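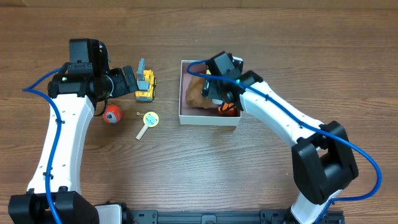 About Callotwood

Home | About | The Boxes | Visiting | Contact

Callotwood is a small playroom and toy library. Families borrow a box of toys, keep it for a while and bring it back. We have been doing this long enough to be suspicious of most of what gets written about toys, including some of what we used to write ourselves.

An earlier version of this page said that our boxes "unlock curiosity." A parent asked which box did that, and could she have it. We took the sentence down. What follows is the version we're prepared to stand behind.

What we do

We sort small toys into open cardboard boxes and lend them out. Each box holds a mix. You might get a soft toy, something with wheels or tracks, something to look through, a ball, and a piece of pretend food. We don't sell sets by theme and we don't print a developmental stage on the side. Children under three don't borrow from the small-parts shelf, and we will not be talked out of that one by anybody's grandfather.

There are 73 boxes in circulation. The toys in them numbered 2,734 at the last stocktake, which took two evenings and produced an argument over whether a toy tea set is one toy or many. We went with many. If you think that flatters the figure, you have a point.

How it started

Ewan Treloar opened Callotwood in a former shoe repair shop, with his own children's toys and a table he had been meaning to get rid of. He had spent years as a buyer for a department store and had sat through a great many presentations about what toys do for the brain. His view was, and is, that most of those claims were written by the people selling the toys, and that a child with a box and a free hour will generally sort it out.

He had no proof of this. He still hasn't, and we get nervous when visitors quote him as if he had.

The first boxes were packed by theme: farm, kitchen, building site. They came back mixed up every time, with the cow in the kitchen and the whisk in the dump truck. We spent most of a winter putting them right again before Ewan suggested we stop. The mixed boxes went out just as often as the neat ones had, and packing took half the time. That was the whole of the research.

What goes in a box

People ask us this more than anything, usually expecting a formula. We don't have one. We do have habits.

Something soft goes in, generally a plush animal, and it goes in first. It takes up a lot of the room and stops the rest from sliding.

Something to look through or at. Magnifying glasses are popular. We have plain round ones and we have one shaped like a cat, with pink ears and whiskers, which gets asked for by children who have never shown any interest in magnifying anything. We've been told it encourages scientific observation. Mostly it gets held up to people's faces.

Something that digs, lifts or tips. The yellow excavator has been out more than any other toy we own, and has come home with sand in it from beaches we didn't know our members went to.

A piece of play food. Bread holds up better than fruit. Don't ask about the grapes.

We tried adding activity cards for a year. They came back clean and flat while everything else came back sticky, and we drew our own conclusion. 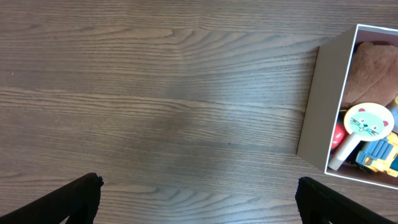

The cat magnifying glass, boxed with a brown plush toy.

The table

All packing is done on one wooden table, the same one Ewan never got rid of. It has a heavy grain with a lot of swirl to it, and small beads can be surprisingly hard to spot against it. A designer who came to advise us recommended replacing it with something white and wipeable. We got a quote and bought more boxes.

Toys are tipped out, wiped, looked over for cracks and loose parts, and put back. Plush goes to the wash bag. Anything with a split seam or a sharp edge comes out for good. We don't do "good enough" on that, however much the toy is loved, and we have had some difficult conversations over a rabbit.

Why cardboard

Because it's cheap and it stacks. We did trial plastic tubs from Lurnby, and they were perfectly decent tubs, but the lids went missing inside a month and a tub without a lid is a dearer version of a box. We are aware that cardboard is now sold as the environmentally responsible choice. We'd like the credit, but we picked it for the price. When a box goes soft at the corners we flatten it and start another.

Who pays for it

Members do, mostly. A family membership is $5 a month and covers one box at a time. Nearly 400 families are on the books, though a fair share of them haven't borrowed since last May, and we would rather say so here than have you picture a line out the door.

Etik, the label printer two doors down, lets us have their misprints, so the writing on your box may be for somebody's jam. The Chin family owns the building and has kept the rent where it was. We take no money from toy makers. One or two have offered, and there was always a leaflet involved.

What we don't claim

We don't claim that borrowing toys makes a child more creative, more patient or better at math. It may. We have no way of telling, and we're wary of anyone who says they do after watching a few kids on a rug. We don't claim to save you money either, as several members have gone out and bought the thing they borrowed.

What we can say is that the toys are clean, they've been checked, and if your child takes against the whole box you can bring it back the next morning and swap it.

Visiting

Come by when the door is open and have a look through the shelves. Children are welcome to handle anything on the low ones. If you are returning a box, please leave it on the counter and tell us what's missing. We will find out anyway, but it goes faster if you tell us.

Page last revised Mar 2, 2007.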